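Share 20 | Comments 7
Print this article | E-mail to a friend

The willow comes back to Kiltden

Walk down to the river at Kiltden in November and you will hear the beds before you see them, a dry rattle of tall stems in the wind. Wulan Sitompul loves that sound. She took over the old willow ground with her friend Nuwan Barua when it was mostly nettles, and now they cut enough rods each winter to keep weavers busy as far off as Pesgate.

And what rods! Fresh from the bundle they come in plum, mustard, olive and a red so bright you'd swear it was painted. The colours fade as they dry, but the smell stays - sweet, a bit like hay, a bit like tea.

Basket making was a proper trade here until 1964, when the last workshop shut its doors. At its busiest it sent out over 800 potato baskets a season, all made by people sitting on the floor with a sloping board across their knees. Wulan still works that way. "Your back gets used to it," she says, "and your hands never stop learning."

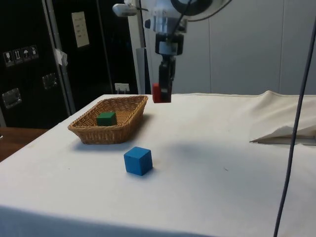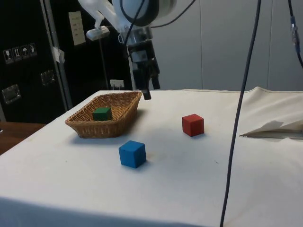

A wicker basket on a white cloth.

I had a go at a small round one, and the base alone took me most of the morning. You pair the weavers, pull, turn, pull again, and suddenly the spokes open out like a sun. Mine leaned badly to one side - I was thrilled with it anyway, and it has held our onions ever since.

Nuwan's real passion is the growing. He has planted a new row along the Trelitz lane and talks about it the way other people talk about their grandchildren. Soak the rods well, he told me as I left, and cut more than you think you'll need.

Contact us | Copyright | Back to top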